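Minutes, open day follow-up, 4 September 2024

Held in the small room as the big one was booked. Started late, finished on time more or less. Apologies taken as read. Last minutes agreed, one correction: the hire of chairs was for August, not July.

**1. Open day, how it went**

225 through the door by the sign-in sheet, though a few will have signed twice. Better than last year. Morning was slow, then everybody at once after lunch and the queue for the demos went back past the stairs. Agreed we need timed slots next time. Fourteen people left an email address and asked to be told about the next one.

Parking was a mess. Two complaints, both fair. Dernel say we can have their yard if we ask early enough. ACTION: write to Dernel this week.

**2. Nakex demonstration**

Nakex brought the small arm and ran it for most of the afternoon. Popular with all ages. Stopped twice, once for a cable and once for something the operator called a soft fault, which nobody in the room could explain further. Back up in eight minutes the second time. Feeling was that the stops did no harm, people stayed and asked better questions while it was down.

Main criticism was the objects. Plain blocks, all one size. Several visitors said they wanted to see it do things from a real house. Nakex happy to change this but want a list beforehand, nothing breakable and nothing they havent tried first.

**3. Visit to Braltora**

Six of us went, the week after the open day. Report given by those who were there. Good visit, well looked after, tea on arrival. Braltora work on picking up household things with two-fingered grippers, the hand-held kind as well as arms. Long talk on why home tables are harder than benches: shiny tops, clear packaging, things lying half across other things. Sweets in twisted wrappers came up a lot, light and slippery and easy to squash.

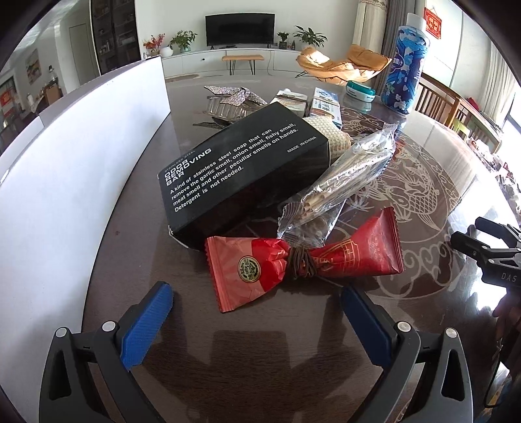
Their view is that practice on ordinary clutter is worth more than any amount of tidy set-up, and that it should be done in different rooms with different light. Glare from windows was mentioned as a nuisance. Some of us had a go with a hand-held one. Harder on the wrist than expected. You do get the knack but it's slow.

Question asked about soft pads on the fingers and how often they need replacing. Answer was "when they stop gripping". No figure given. ACTION: ask again by email, also ask about cost.

Braltora would come to us next year with two hand-helds for visitors to try. Want a table, a socket and no sun on the table. Agreed in principle. Younger childen only with an adult.

**4. Cabrera room**

Hot and too small for demos. Fine for talks. Agreed demos move to the hall and Cabrera room is kept for talks and coats. The screen in there still flickers, reported again.

**5. Money**

Refreshments came in 48 pounds over. Biscuits mostly. Agreed to pay it out of the float this once. Donations box not yet counted, carry over.

**6. Next year**

- Timed slots for demos, sign-up at the door
- Household objects for Nakex, list to them a month before
- Braltora in the hall, side away from the windows
- Bigger signs for the toilets

Date not fixed. Dernel's yard first, then the date.

**7. AOB**

One lost scarf and one lost lunchbox, both in the office. Extension lead borrowed from the hall to go back.

Next meeting same room unless told otherwise.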